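We use cookies to remember your settings and to see which pages get read. By continuing to use this site you agree to our cookie policy. Accept | Manage

Can it clear the bench yet? Speaker notes
Raimo Eskola, Pradport makers' evening, June

Start without the slides. Ask for hands: who has cleaned up after someone else this week? Leave a gap. Then: who would pay a machine to do it?

I ran the packing floor at Harb for a long while and I've been sold this three times. Each time the salesman said two years. Mention that the first one has retired. Don't get stuck on the salesman, I went over time on him at Betimham.

What I mean by a chore. Emptying a tub of odds and ends and putting each thing where it goes. A kid of eight can do it, with complaints. You pick up a thing you've never seen before, you know straight away if it's rubbish, and your hand has already worked out how to hold it. That is the bar tonight. Welding car doors doesn't count. A car door turns up in the same spot every time and somebody paid a fortune to make sure of it.

Next slide. Let them look before talking.
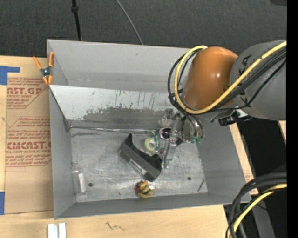 Picking from a metal bin. Clear bottle at far left, black angular piece near the gripper.

Ask the room which one they'd grab first. Most people say the bottle. Then ask how they'd tell a machine where the bottle is. It's clear plastic on scratched bare metal, up against the wall, so you're asking a camera to find something you can mostly see through. I lose my own reading glasses on a steel bench and I've had practice.

Then the black piece. Pointed at one end, curve cut out of it, label along the front. Where do you hold that? There's no one answer, and the one that suits lifting may not suit putting it down. The little lumpy thing below it is worse, I couldn't tell you what it is. Some kind of toy, maybe. Does it squash? You'd find out with your fingers.

Point out the walls too. Things end up against walls and in corners, and a stiff finger needs room to get in beside them.

Numbers slide. These are from our own trial at Rulex, so say so - one shop, one setup, mixed small parts. 3,264 tries over the whole run. 1,952 ended with the right item in the right tray. People will clap at that. Ask them to picture a dishwasher that does six plates in ten and leaves you to find the other four.

Of the misses, 526 needed a person to walk over. That's the figure I care about. Domingo Quezada did most of the walking and he's here tonight, get him to stand up. He reckoned he could have sorted the lot by hand and had lunch.

Be fair at this point. It got better while we had it. It didn't get bored, and the night runs on boxes all the one size went well enough that I stopped checking. If your work is boxes all the one size, go and get a quote.

Homes. Short section. No tray, no good light, a dog. Anyone showing you a video of a folded towel should be asked how many towels and who set out the first one. Ask to see it uncut, at normal speed.

Questions I expect: cost (I won't guess), jobs (give this one proper time, Harb people will be in the room), and when. My answer to when is that I'll believe it once the seller leaves it alone with my junk drawer for a weekend and doesn't ring to see how it's going.

Water, then open the floor. Hall needs the chairs stacked by 9:30 pm.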